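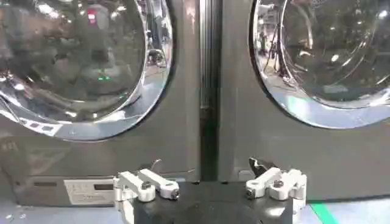 Plandden展厅今年重新排过一次，洗衣区和货架区都挪了位置，附上各处的说明，给打算照着布置的人参考。展厅在Tritenska，进门右手是洗衣区，再往里是货架区，中间没有隔墙，用过道分开。洗衣区放的是深石墨灰的滚筒机，前开门，并排摆，门圈是亮面镀铬的，玻璃颜色深，顶上的灯会整个映在门上。选深色机身的时候有人担心显脏，实际用下来，机身沾灰倒不明显，明显的是门圈上的手印，每天开门前要擦。两台机器之间留了一条窄缝，没有用装饰条盖住，下面会说到原因。

洗衣区

机器宽600毫米，按这个宽度排，原来的位置只够贴墙塞进去，门开到底会碰到旁边的立柜。重新排的时候把立柜撤了，机器整体向过道方向移，门可以完全打开，人蹲下来取衣服时也不挡别人走路。

中间的缝有几个人问过要不要封上。我们的意见是不封。滚筒机脱水时会晃，挨得太紧，两台的侧板会互相碰，声音很大，时间长了漆面也会磨。缝留好以后，隔一段时间用长柄的扁刷伸进去扫一次，里面积的多半是棉絮和小纸片，偶尔有硬币。有一次扫出来一只儿童袜子，在前台放了很久，没有人来认。

踢脚板的位置容易被忽略。拖地的时候拖把会反复撞到机器下沿，水也容易溅上去，所以这一段改用拧干的平板拖，沿着机器横着拖，不要正对着往里推。踢脚板后面一般是排水过滤口，具体位置各家不同，买的时候最好当场让人打开看一眼，确认蹲下来手能伸到，旁边没有东西挡着。家里装机器，许多人把它推进柜子以后才发现过滤口的小门打不开，只好再拖出来。

地面是原来就有的，没有换。安装时调脚花的时间比搬机器还长。做法是先把后面两只脚调到一样高，推到位，再调前面的，最后用水平尺在顶上横竖各量一遍。手按住机器的对角轻轻压，不晃就可以锁螺母。锁完以后空机跑一次脱水，停下来再量。第一次跑完，靠里面的那台有一点偏，重新调过。

进水管和排水管走在机器后面，墙上预留的水龙头偏低，弯头要用短的，否则机器推不到底。排水管的高度按说明书来，不要图省事直接搭在地漏上。管子搭得太低，机器一边进水一边漏，洗一桶衣服要很久，看上去像坏了，其实是管子的问题。来展厅问“洗得特别慢”的人里，有不少是这种情况。

插座没有放在机器正后面，放在侧边伸手能够到的地方。关水关电都不用挪机器。家里地方小的话，放到旁边柜子里也行，柜板上开一个孔，孔边要包胶圈。

擦洗门圈

亮面的门圈好看，费工夫也在这里。Hala Masri负责洗衣区的日常清洁，她写过一份做法，贴在储物间门后，现在抄在这里：

先用干的细纤维布把浮灰带掉，再用稍微打湿的布擦一圈，最后换一块干布收水。收水的布要单独放，不要和擦地的布混在一起洗。

玻璃用清水就可以，有油的手印加一点中性洗洁精。不要用带颗粒的去污膏，镀铬面上划出来的细纹在灯下很清楚，补不回来。

门封的橡胶圈要翻开擦，下半圈最容易存水和线头。擦完把门留一条缝，晾着。

机身正面比较光滑，擦的时候顺一个方向，来回蹭会留下水印，等干了才看得出来。

她还提过一条，没有写在纸上：擦布不要喷太湿，喷剂也不要直接对着面板喷，先喷在布上。

洗衣剂原先摆在机器顶上，拿着方便，可是瓶口会往下滴，滴在深色机身上干了以后是一道白印。现在都收到旁边的托盘里，托盘有边，滴了也不会流出来。量杯单独挂着，用完冲一下再挂回去。

展厅里的机器会接水演示，用的是几条旧浴巾和一床薄毯。浴巾吸水以后重，单独一条放进去容易偏在一边，脱水时机器会停下来重新抖散，来看的人以为出了故障。所以演示时浴巾都成对放，薄毯不和浴巾一起洗。这一条在家里也用得上，单洗一件厚的，不如加一两条毛巾进去配重。

洗完的东西不在洗衣区晾。原来有一个折叠晾架，撑开以后正好占掉过道，后来收走了，晾到后门外面。下雨天改在储物间里晾，开着窗。

脏衣篮和叠衣台

洗衣区排好以后，脏衣服放哪里讨论得最久。篮子放在机器前面，开门要挪；放在顶上，太高，也压面板。最后放在进门那一侧的角上，按深浅色分开，再加一个小的放袜子和抹布。篮子用带盖的，不带盖的总有人往里扔纸巾。

叠衣台借用了原来的一张长桌，高度到胯，站着叠腰不酸。桌面下面留空，不放抽屉，放抽屉的话，里面很快会塞满衣架和不成对的袜子。桌子边上挂一个小布袋，专门收口袋里掏出来的东西，有钥匙，有票据，也有纽扣。布袋每个月清一次，纽扣另外装瓶。

洗衣袋按大小挂在墙上，网眼细的洗内衣，粗的洗毛衣。拉链头要扣进松紧带下面，不扣的话，在滚筒里会一直敲门玻璃。

货架区

从洗衣区往里走就是货架区。货架是白色的，立柱和层板都是白的，旁边的墙是浅灰，包装颜色再杂，远看也不乱。架子由Fostberg供货，层板可以拆下来重新挂，挂的时候两头要在同一格，差一格肉眼不太看得出来，放上罐头以后会慢慢往一边滑。

最初的摆法是按种类分，吃的归吃的，用的归用的，每一类里面随便放。结果颜色混在一起，找东西要一层一层看过去。后来改成先分种类，再按包装颜色排，红色和橙色的零食袋放在最上面几层，挨着放紧；往下一排是蓝白包装；再往下是黄色和金色的；棕色和暗红的盒子再往下放；零碎的小包装都归到底下。这样排有一个好处，少了哪一样，那个位置会露出一块别的颜色，补货的人走过去就能看见。
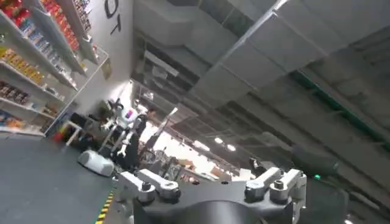
补货的时候从后往前推，旧的在前，新的在后。袋装的不要压着放，站着放，后面垫一块纸板就不会倒。盒装的正面朝外，盒子之间不留空，但也不要硬塞，硬塞进去的那一盒，拿的人一抽会带出来一排。

货架一共登记了184种东西，登记表按层写，不按名称写。按名称写的表查起来快，可是盘点的人要在架子前面来回走。按层写，从上往下念一遍就完了。表放在文件夹里，挂在货架侧面，谁动过位置谁改。改的时候划掉旧的，写上新的，不要涂黑，涂黑以后就不知道原来放在哪里。

保质期短的东西另外列在表的最后一页，每周看一次。快到期的贴一个小圆点，贴在背面，正面贴了影响辨认。到期的拿下来以后，位置不要马上用别的填，先空着，等新货到了再补。填过以后往往就没有人记得那里原来放什么。

层高的调整

层高是反复试出来的。上面几层放袋装，袋子软，上下留多一点，手伸进去能把最后面的一袋拿出来。放盒子的层可以紧一些，盒子上面留出手掌侧着进去的空就够了。最下面一层最容易浪费，弯腰看不清里面，东西越推越深。我们在底层放了浅盘，小包装都装在盘里，要找的时候把盘整个抽出来，在外面挑，挑完推回去。

浅盘从Dabbas买的，有深浅两种，浅的那种适合底层。深的放在储物间装清洁用品。买之前量一下层板的进深，盘子比层板长一点没有关系，长太多会绊脚。

层板前沿要擦，这里落灰比别处快。白色的边一旦发黄就很难擦回去，所以标签不要直接贴，用夹在边上的透明卡槽。之前直接贴过一批，撕下来留了胶，用热毛巾敷一会儿再慢慢推，能推干净，就是费时间。

标签只写名称和层号，字写大一点。有一段时间还写了进货日期，每次换货都要重写，后来去掉了，日期只留在登记表里。

过道和光线

两个区之间的过道，推一辆小推车过去，旁边还能侧身站一个人。放得下的时候总有人想在过道里再摆一个筐或者一张凳子，摆过几次，都撤了。推车转弯时最容易碰到的是货架的立柱脚，那里套了软的护角，护角松了要及时换，松的护角会把轮子卡住。

灯都在顶上。洗衣区的灯直接照在门玻璃上，站着看里面会反光，看不清衣服还有没有剩，取完以后要把手伸进去沿着筒壁摸一圈。试过把一组灯关掉，反光少了，可是叠衣台那边太暗，又开回来了。家里如果还没有装灯，可以考虑把灯装在机器侧上方，不要装在正前方。

货架区的灯对着过道，上面几层亮，底下几层暗一些。浅色的包装放在下面会好找一点，深色的放下面就要蹲下去看。棕色和暗红的盒子现在还放得偏低，准备下次整理的时候往上移一层，和黄色的换一下，换完再看。

墙面没有重新刷。墙上原来的字都保留着，货架往旁边靠的时候尽量不去碰墙，架子和墙之间留了一点空，方便扫灰，也免得层板角把墙划出印子。

日常的次序

上午开门前先做洗衣区，擦门圈和玻璃，检查水龙头，看托盘里有没有积水。然后到货架区，从最上层往下走一遍，歪的扶正，空的记下来。上午11点补货，这个时候来看的人还不多，推车可以停在过道里。下午只做小的整理，看见什么收什么，不再动层板。

收工前关水，开着机器的门，倒垃圾，扫过道。扫的方向是从货架往洗衣区扫，反过来扫，棉絮会钻到货架底下，那里伸不进扫把。

每个月有一次大的清理，货架一次只清一层，东西全部拿下来，擦层板，再照登记表放回去。整架一起清试过一次，地上摆满了，人走不过去，放回去的时候也对不上位置。洗衣区的大清理是洗一次空筒，拆洗洗涤剂盒，清过滤口。清过滤口前在地上铺旧毛巾，放一个浅口的盆，慢慢旋开，水会先出来一些，等流完再全部旋下来。

还没有解决的

衣架一直没有固定的地方，挂在叠衣台侧面会缠在一起，放进筐里也一样。眼下是用一根绳子穿起来挂着，拿一个要解一次。

洗衣袋的数目总对不上，洗完以后会夹在毛巾里一起叠走。

货架上的蓝白包装有好几样长得很像，隔开一样别的放在中间试过，补货的人又给排回去了。

护角还要再买3个，型号和现在用的一样，尺寸写在登记表封底。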